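Greria Oval Serving Plate, White
by Prillow

If you have ever tried to carry a whole baked fish, a long loaf or a very generous zucchini slice to the table on a round dinner plate, you will know why we keep coming back to the oval. The Greria has been in our range since May, and it has quietly become the plate we reach for most in our own kitchen (and the one our visitors ask about, usually while they're helping themselves to seconds). It's a simple white oval with a gentle rim, and it gives long food somewhere to lie down.

We sell it as a serving plate, but plenty of you have written in to say it never makes it back to the cupboard. Cyril Bellamy in our warehouse keeps his on the bench for whatever came out of the garden that morning — lemons, tomatoes, a couple of cucumbers — and the colours do look lovely against the white. Encarnación Paredes, who looks after our recipes page, uses hers for salting sliced vegetables before they go on the barbie, then gives it a good wash and brings it out again for serving.

Details
Colour: white
Shape: oval
Glaze: gloss, food safe
Dishwasher: yes, top or bottom rack
Microwave: yes
Oven: no, please use the Barrios baking dish for that
Sold: singly, or as a set of 2

Caring for your plate
Warm water and ordinary dishwashing liquid will see to most things. If you find grey marks from cutlery, a dab of bicarb soda on a damp cloth will usually lift them. Do let the plate come back to room temperature if it has been in the fridge, and don't pour anything boiling straight onto it. We stack ours with a folded tea towel in between, though any soft cloth will do.

Delivery and returns
Each plate is wrapped in recycled paper and packed in a snug cardboard box. Breakages in the post are rare, but they do happen, and if yours arrives with a chip just send us a photo and we'll pop a new one in the mail. Unused plates can come back within 51 days.

This batch is a run of 300, and we're taking names for the next one now. Prices on this page were last checked on 2 November 2022.

Ways to use it

1. For the vegetables waiting their turn. A long glossy eggplant fits nicely on the diagonal, with its stem cap just reaching the rim, and that deep purple is hard to beat on plain white.

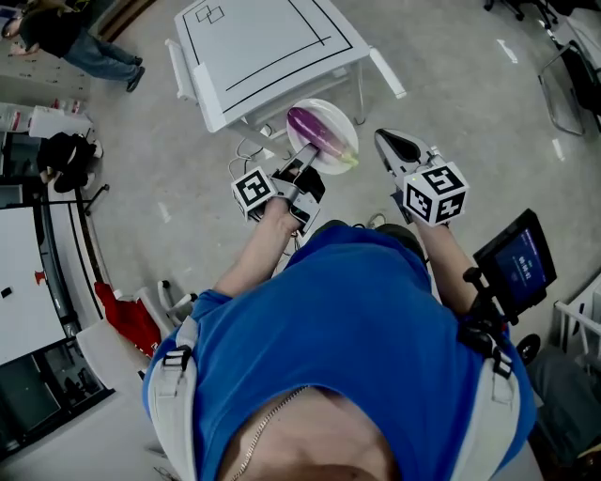 2. For a shared lunch. Flatbread down one side, dips in the little Dollon bowls down the other, and a big handful of parsley over whatever gap is left. Olives fill the corners very well, if an oval can be said to have corners!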